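Tagged: Robotics / Lab Budgets

Budget week. Sim seats first, arms later, Darius Sima's call and I agree

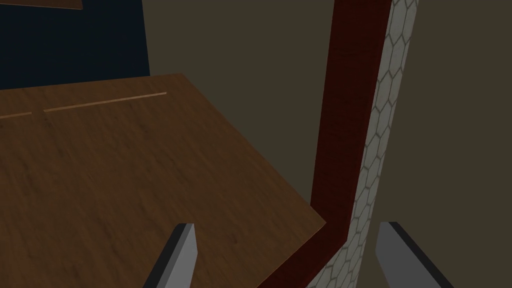
gripper view, bare tabletop. sim run

Flovuron quote is in for 2 arms plus base. Bilyk wants 60 percent up front, no thanks. Need spare fingers in teh order too

Doors next, lever handles are where we learn what reach to pay for 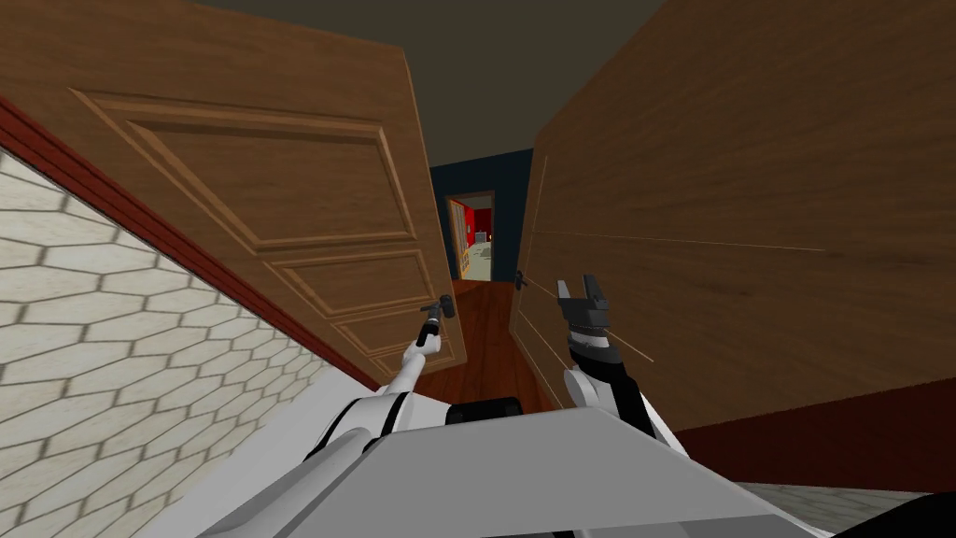 Do you budget for spare grippers in year one?
Two per arm, ordered with the robot so they ship together.

Numbers go to Inna Romaniuk Wednesday, still missing frieght

9 shares · 4 comments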